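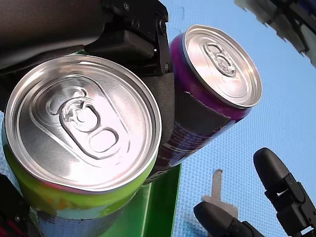 Last changed: March

Home | Stories | Archive | Links

The Prumari gripper had been awarded 8 points for tenderness. The Drurier, its rival, got 35 for speed, out of a possible 100, and sulked.

"Again," said the judge.

The Prumari put its black finger pad to the purple can as one might comfort an aunt. The green can leaned in to listen. Both tabs were still shut - a good sign, or cowardice.

"Is it holding them," the judge asked, "or are they holding it?"

The form had no box for that. She wrote 224 and went for tea.

Contact | © Cavport Stories | Back to top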